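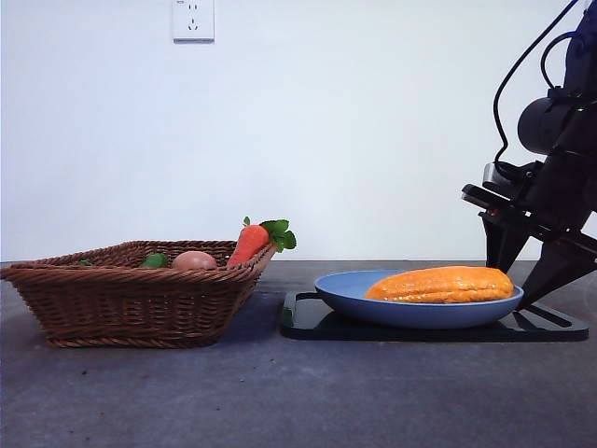

We got to the Stusine open day a bit after ten, having parked at the wrong end of the lot. Entry was free and the woman at the desk gave us a paper map with 17 stops on it. We managed nine before lunch.

The first hall was mostly furniture for child care centres. Zivetti had the largest stand, with low shelving, coat hooks and stacking chairs in four heights. The chairs felt solid. I asked about replacement feet and was told they are sold in bags of 100, far more than our centre would ever use.

Play food was upstairs, in a side room with white walls and dark grey tables. I spent longer there than planned, as ours is due for replacement. The table I liked best was kept simple: a woven wicker basket of pretend groceries, and beside it a pale blue oval plate on a black tray. The carrot has a bright green leafy top and is long enough to stick up over the rim, so a small child could grab it without digging. I liked the basket too, wider at the top than the bottom, with a thick braided edge. Ours at home base is a plastic tub with a split corner.

The full Lemma play food list runs to 123 pieces, sold singly or in sets. Singles suit us better. We lose the small items and keep the big ones for years. Prices were on a separate sheet and I had to go back down to the desk for it.

Lunch was soup and a roll in the staff cafeteria. Decent, but the line was slow and there were only a few tables by the window.

In the afternoon we did the Climoritz talk on storage and labelling. It went 70 minutes, with no break, and the colour chart on the handout was too faint to read. The part on rotating toys between rooms was useful and I took notes.

The next open day is in October. Go early and do the upstairs rooms first. The lift is at the back, past the washrooms, and isn't marked on the map.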